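How to play the three cups game with children

My grandmother played this with us at her kitchen table in Uvstead every August, when it was too hot to be outdoors, and I have since played it with pretty much every child who has ever come to my house (and a good few adults, who are usually worse at it). You need three matching cups that you can't see through, something small to hide, and a table with nothing much on the front half of it.

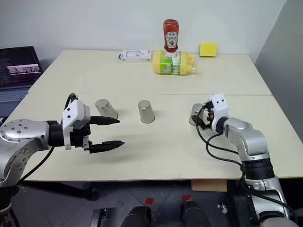

Choosing your cups is worth a minute or two. Paper ones are fine for an afternoon but they go soft at the rim and somebody always squashes one. I much prefer stainless steel, turned upside down, with enough room between them that small hands can get round each one. A bit of clutter can stay at the back, like the yellow sponge and the ketchup, as long as your sliding space is clear. If your table is two panels pushed together, keep all three cups on the same one, or they'll catch on the join and give the game away!

Next, the thing you hide. My grandmother used a dried bean, but beans roll, and I've crawled under the dresser after enough of them.
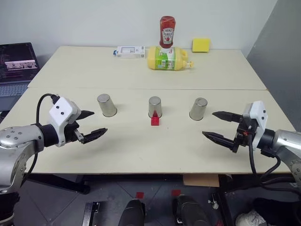

Photo: Marlene Thiele

A toy building block is lovely for this, and a red one shows up beautifully on a pale table. Set the cups in an even row, put the block by the middle one and let everybody have a good look before you cover it. Check that the rim sits flat all the way round, as a block that's only half under will stop you sliding.

Now swap two cups at a time, keeping them pressed to the table. Two swaps is plenty for a four-year-old. Older ones will want more, and faster, and my nephew Rafail insists on doing it with his eyes shut. Then stop, take your hands away and let them point. Whoever finds the block does the next round of sliding.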